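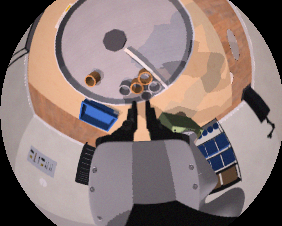
2023年10月11日 转盘分拣台 / 规则梳理

今天没跑新任务,时间都花在对规则上。起因是Adamczyk那边把他们的《抓取单元操作守则》发过来了,第三版,43条,希望我们仿真和实机都照着执行。我上午通读一遍,下午对着仿真里的转盘场景逐条过。先说结论:能直接用的不多,大部分条款读起来没毛病,拿到台面上不知道怎么判合格。

先记场景条件,免得以后翻回来对不上。腕部视角,鱼眼,任务是从圆盘上取短圆筒,按颜色分到两侧的容器里。盘面上有一根径向隔条,从轮毂旁边一直到盘缘。这次专门挑了圆筒挤在隔条边上、靠近盘缘的初始布局,因为规则里争议最大的几条都落在这种情况上。圆筒单独立着的时候,什么规则都好遵守,没有讨论价值。

一、关于“接近前须保证目标周边净空”

守则第11条。原文要求夹爪下探前,目标四周净空不小于指宽。写的人大概只在稀疏工况下试过。圆筒成簇的时候,按字面执行就是一个都不能抓,程序要么报错,要么停在那儿等人。圆盘转起来以后,圆筒靠着隔条堆成一簇,在我们这里是常态。

我的看法是,净空只对两根手指要进入的位置有意义。平行夹爪,开合方向上两侧要留得下手指,另外两个方向贴着东西,只要闭合时不带动邻件就可以。所以条款应该改成按抓取方向检查,并且写明检查用的是哪个几何模型:是手指的最细处,还是带台阶的整个外形。我们的手指尖端细,往后呈台阶状变宽,拿尖端宽度去算,筒一高就不对了。这个坑五月份踩过一次,当时以为是标定问题,查了两天。

暂定写法:按抓取方向计算,用完整手指外形,高度取目标顶面以下到抓取深度这一段。做不到的目标跳过,排到后面,不报错。

二、关于“先易后难”

第14条,建议优先抓取孤立目标。同意一半。孤立的先拿走,成功率曲线前半段好看,后半段全是硬骨头,演示的时候特别占便宜。但如果转盘还要继续转,先动哪一个会影响剩下的怎么堆。守则完全没提转盘,估计是从固定台面的文件里抄过来的。

建议分开写:盘静止时可以先易后难;盘要转的时候,先清靠近隔条和盘缘的。盘缘尤其要紧,压在边框上的件再转一下会不会掉出去,我没有把握,也没看到谁给过数据。没有数据就按会掉处理。

三、遮挡与阴影

第20条要求“视觉结果置信度达标后方可动作”。达标是多少,没写。谁的置信度,也没写。Nomby的检测模块给的分数和Ovside那套根本不是一个量纲,同一个目标,一个给得很满,一个给得很保守,拿同一个阈值去卡没有意义。

另外仿真里阴影边缘很硬,形状又碎,盘面右半边和台面上都有。颜色深一点的灰件落在深色边框上,本来对比就低,再叠一块阴影,我不太相信分数。守则如果要管这件事,应该要求的是测试集里必须包含哪些光照和背景组合,然后报各组合的漏检,而不是让现场的人盯着一个数字。

还有一点,腕部相机离得近的时候,夹爪自己就挡掉一大块,两侧容器都可能被遮到。放件之前靠这个视角确认容器里有没有余量,我认为不可靠。要么退回高位再看一次,要么接外部相机。守则里写的是“放置前应确认容器状态”,怎么确认随便你,那这条等于没写。

四、速度

第26条,“接近段应低速”。同上,没有数。Fanel的人在群里说他们一律按额定的20%走,我问依据,回答是一直这么走的。这个回答我见得太多了。20%在他们的单元上也许合适,他们的件重,我们的筒轻,真正的问题是碰一下就倒,倒了会滚。轻件怕的是横向擦碰,垂直下探快一点慢一点,我怀疑差别没有想象的大。

打算测一下:同一初始布局,下探速度取三档,横向偏移也取三档,各跑10次,看倒筒率。如果速度那一维基本是平的,这条就改成限制横向修正量,速度只保留实机上的安全上限。注意,安全上限归安全上限,该听风险评估的就听,不要和工艺参数混在一条里。现在这份守则就是混着写的,谁想提速都可以说自己改的是工艺,谁想拦都可以说这是安全,最后吵不清楚。

五、仿真结果能不能算“已验证”

这是我最不放心的。第31条:“新轨迹须经仿真验证后方可上机。”字面上我赞成,但群里已经有人把它理解成“仿真过了就可以上机”。这是两回事。仿真里的摩擦系数是我们自己填的,接触模型在薄边圆环上表现如何,从来没单独验过。夹一个空心筒,仿真里稳稳当当,换到实机上手指一偏,夹到口沿,是什么结果要另说。

要求加一句:仿真通过只作为上机的前置条件,实机首跑仍须减速、单步、有人在急停旁边。再加一句,仿真报告要附上所用参数的版本号。现在大家贴一张成功率表就算交差,参数改没改过根本追不回去。

六、容器摆放

守则规定容器“位置固定且与台面边缘平行”。我们的容器都是斜着放的,照这条就是不合格。可是斜放对放件有没有坏处?放件点是按容器坐标系算的,角度给对了就行。我能想到的唯一理由是方便人工目检有没有挪位。如果是这个理由,那就在台面上画定位线,或者装挡块,效果比要求平行好得多。暂时不改摆放,等对方给理由。

七、其他零碎

守则后面还有几条讲着装、讲工位整洁、讲交接班签字,没意见,照办。签字表我们以前有,后来没人填,原因是表上要填的东西太多。这次如果恢复,只留四项:参数版本、夹爪有没有换过手指、容器有没有动过、遗留异常。再多一项我都反对。

第38条要求“定期检查夹爪紧固件”。多久一次没写。实机上先定成每次换指后必查,另外每周一次,用力矩扳手,不接受用手拧一拧就打勾。力矩值要去翻夹爪手册,别用记忆里的数。

异常停机后的恢复流程整份文件里没有。43条里没有一条讲夹着东西停机了怎么办:是原地松开,还是抬高再松,还是保持等人。这反而是现场最常遇到的。我倾向于保持夹持,人工确认后抬升,再退到容器上方松开。目标如果还挨着隔条,抬升之前不许有横向动作。断气断电时夹爪的默认状态要单独写,仿真里测不出来。

待办:
- 第11条改写稿,附手指外形尺寸图
- 速度和横向偏移的测试脚本,初始布局用今天这个,随机种子固定
- 问Adamczyk:第20条的阈值出处;容器平行的理由
- 检测分数不统一的问题,先把Nomby和Ovside在同一批画面上的漏检列出来,别比分数
- 恢复流程起草,先写一页,不要超过一页
- 薄边圆筒的接触模型单独验一次,拖了很久了

下午快收工时又看了一遍守则的引言,里面说本文件“总结自长期实践”。实践记录要一份过来看看。有记录,上面很多问题可能不用问;没有,那我们自己测出来的数优先。

补:隔条旁边那个灰筒,用现在的规划器跑了一遍可行性,按完整手指外形算,紧贴隔条那一侧插不进去,换成沿隔条方向开合还没试。明天接着弄,先把碰撞余量打印出来再说。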